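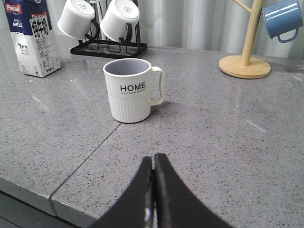 Project report: The shared mug corner, Dunstan House kitchen
Myroslav Kovalchuk, Everyday Design module
Handed in 22/01/2019

1. What the project was

Short version. Take one bit of a kitchen people share and make it work better without buying new furniture. I picked the counter where drinks get made, second floor of Dunstan House. Everyone uses it, everyone complains about it. Mugs left all over, milk in the way, no idea where anything goes.

Budget was 300 crowns from the module fund, I put in nothing of my own. Spent 149 on a mug rack from Ferkier. The rest went back.

2. The counter

Gray speckled stone, polished. Looks nice, hard to keep nice. Small dark flecks all through it so crumbs dont show until you put your sleeve in them. There is a thin dark seam in the top, it goes to the front edge and down over it. Front edge is a bit worn along there. I wanted to keep wet things off the seam, so mugs and milk go further back.

Tried to measure how shiny the surface is for the materials part of the module. Gave up, no meter. Put "glossy" in the table.

3. The things on it

Kept the list short on purpose.

Mugs. Plain white ones, plus a cream one with HOME on it in black capitals and ribs on the lower half. The HOME mug has a squared-off handle. I thought that shape would be a pain to hang, so in my plan it stands on the counter.

Milk. 1 liter carton of whole milk, blue top part, cow on the front. Tall, so it hides whatever is behind it. First plan had it at the front for easy reach. Bad idea, elbows.

Rack. Black metal, thin rods, flat base. Goes at the back. I looked at a Triltard one too, with a round foot, but it wobbled in the shop.

4. Layout

Drew three layouts on paper, kept the last one. Milk and rack next to each other along the back, milk on the left, rack on the right. Front of the counter left for pouring and stirring. The curtain side stays as it is, house rule says no hooks or shelves there.

Rule for users is one line: white mugs hang, HOME mug stands, milk goes back beside the rack until you're done, then fridge. Wrote it on a card. Card got splashed, rewrote it.

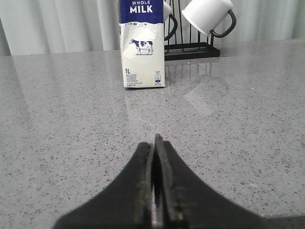 5. What people said

Asked people on the floor, informal, no form. Most liked the rack. One person said the base takes up room that used to be for the toaster. Fair. The toaster moved to the other side and I should of asked first.

Lirura (the group doing the tea shelf downstairs) wanted to use the same layout. Their counter is narrower so the rack would have to go sideways. Not tested.

6. Problems

Reflections. With a polished top you see the rack and lights in the stone, looks more cluttered than it is. A matt tray under the milk might help, didn't get to it.

Drips under the rack. The base has a thin raised rim but it still wants emptying and wiping. Added that to the cleaning list for May.

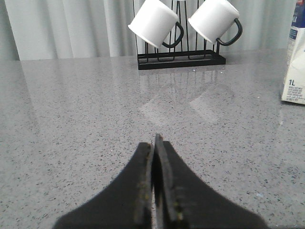
Fig. 3. Mug rack toward the back of the counter.

7. If I did it again

Ask about the toaster. Measure everything before going to the shop, I went twice. Two weeks of watching the counter before drawing anything, I only did a few days and it shows in section 4.

Receipt and paper layouts are in the folder.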